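We're hiring two people to teach robots how to tidy a table

Posted 8th December by the floor lead, Zisteo (Irnside site)

14 comments | 37 shares

Hi! I run the day floor at Zisteo's Irnside site and I've got two spots to fill before we start up again in January. I asked if I could write the ad myself this time, because the last one had the word "synergise" in it and we got a lot of applications from people who thought it was an office job. It's on your feet, with your hands, pretty much all day.

A bit of background. Until last year most of us here were packers. We did returns for Losto, the homewares people, which meant opening boxes, checking what was inside, wiping it down and sending it back out. Then the company decided part of that work would go to robot arms, and yes, there were some tense lunches. I was a packer for six years, so I sat through all of them. A few people took the payout and left, and I still miss them. Most of us stayed and got retrained, and a good chunk of the old crew now spends the day showing the arms what to do.

So what would you be doing? You pick up a pair of hand-held grippers, one in each hand, and you do ordinary jobs with them. Move a cup. Put a piece of fruit on a plate. Shift a bowl without slopping it everywhere (harder than it sounds, bring spare socks). Every go gets recorded, and the recordings are what the robots learn from. You do the same job again and again with things in slightly different spots, then someone swaps the objects and you start over. On a good day you forget you're holding tools at all. On a bad day you drop the same apple all morning and your thumbs ache.

We work in one big room with several people going at once, so you'll need to be okay with company and a bit of chatter. Wear what you like as long as it's comfortable and your sleeves don't get in the way. Hoodies are basically the uniform. 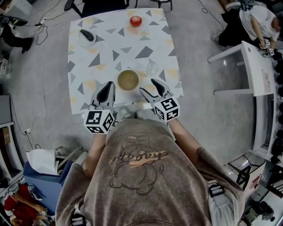 You don't need any experience with robots. I didn't have any. I'd much sooner have somebody who's worked in a kitchen, a warehouse, aged care or a sewing room, anywhere you had to be careful and keep going. You do need steady hands, a fair bit of patience, and enough English or French to follow a task sheet and tell me when it makes no sense (some of them don't, and I want to hear about it). If you've got a wrist or shoulder injury, please talk to me before you apply so we can work out whether it's a good fit.

The pay is $1070 a week before tax, full time, same rate as the packing line. I pushed for more and I'm still pushing. You get a proper break away from the grippers every hour, and we swap tasks after lunch so you're not stuck on one thing. The contract is twelve months. I can't promise what happens after that and I'm not going to pretend I can. What I can say is that everyone who moved over from packing is on the same terms, and we have a monthly meeting where management has to tell us which jobs are going to the arms next. We fought hard for that meeting and you'd be part of it from your first week.

Something people ask me a lot is whether it feels strange, training the thing that took over your old bench. Some days it does! I liked packing. I don't miss the back pain or the December overtime, but I do miss finishing a pallet and seeing it go out the door. Come and have a chat with the crew if that side of it worries you, they'll give you a straight answer.

To apply, drop a short note and your phone number at the front desk, Unit 103, or use the form on the Zisteo jobs page. No cover letter needed. I'll invite you in for a paid trial morning so you can have a go with the grippers and see if you can stand it. The Gökçe bakery is across the road, so the coffee's sorted.

Related listings
Night floor lead, Zisteo Irnside
Returns checker (casual), Losto
Gripper repair and maintenance, part time
Counter staff, Gökçe bakery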